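Band Practice at Home: Tips That Hold Up, and Some That Don't

Posted 27/04/2018

Every band that moves its practice into a garage or basement gets the same advice from the same websites, most of which would also like to sell you something. I have tried a good deal of it over the years. A lot of it is harmless and a little of it works.

Egg cartons
They don't keep sound in. They are thin paper, and thin paper does very little to a bass amp. They also burn nicely and collect dust, and mice seem fond of them. Leave them in the recycling.

Foam tiles
A box of Cloder wall foam cost me $209. The room sounded less harsh afterward, I'll grant that. The neighbors heard exactly the same drummer. Foam cuts down on echo inside the room, and the box is careful never to promise more than that, although the picture on the front shows a sleeping baby. If echo is your problem, try a bookcase full of books and an old couch first, then see whether you still want the foam.

Gaps
The cheap fix that did something was weatherstrip. Sound comes out through the same places a draft comes in, so go around the door with your hand on a windy day and mark where you feel air. Do the bottom of the door last and put a proper sweep on it. A rolled towel works until someone kicks it, usually during the second song.

Rugs
Put one under the drums, the heavier the better. The kick drum will still walk. People recommend carpet tape, and I don't, having spent an afternoon scraping it off concrete. Screw a strip of scrap lumber to a piece of plywood, lay the rug over it and let the drum feet rest against the bump. Check for hard spots under the throne before the drummer does.

Cables
Over-under coiling is worth learning. It takes ten minutes and your cables stop fighting you. Hook-and-loop ties are fine. Color-coded label kits are for people who enjoy labeling. Wrap a bit of tape around both ends and write on it with a marker.

When a cable crackles, wiggle each end before you blame the amp. Nine times out of ten you'll find a loose jack or a tired solder joint. Throwing it back in the box "for now" means finding it again at a show.

Contact cleaner
A scratchy volume knob can often be cured with a short squirt of electronics cleaner and a few dozen turns. Unplug the amp and stay out of the inside of it, especially a tube amp, which can hold a nasty charge long after it's switched off. I keep a can of Perkeser and can't say it beats any other. Don't use kitchen oil spray. I've seen that suggested in print.

Humidity packs
I was ready to laugh at these. One winter with a cracked acoustic top changed my mind – or at least made me buy a cheap gauge. If the gauge stays between 40 and 55, keep your money. If it drops, a damp sponge in a soap dish with holes in the lid does much the same job inside the case. Wring it out well.

Homemade pedalboards
You can pay $394 for a Melano board with a padded case. You can also use a piece of wood. The store-bought one is lighter and has somewhere to hide the power supply, and I don't find those two facts worth the difference.

Whatever wood you pick, lay your pedals out on the floor first and measure them with the plugs in. The plugs are what everyone forgets. Sand with 120, then 220, and stop. Somebody always tells you to go up to 400, and you're about to cover the thing in hook-and-loop tape. One thin coat of finish helps the tape grip. Give it a couple of days before you stick anything down, whatever the can says.
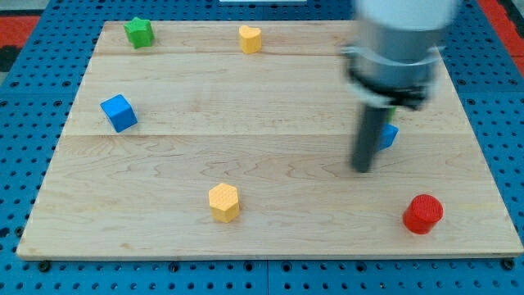 Pale wood, planks joined side by side.

Rubber feet are worth the few dollars. Use the screw-on kind, as the stick-on ones stay behind on the first warm stage you play.

Being on good terms next door
Tell the neighbors which hours you practice and quit when you said you would. I've read that a plate of cookies helps. Mine took the cookies and still called in June, when we ran up to 2 hours over.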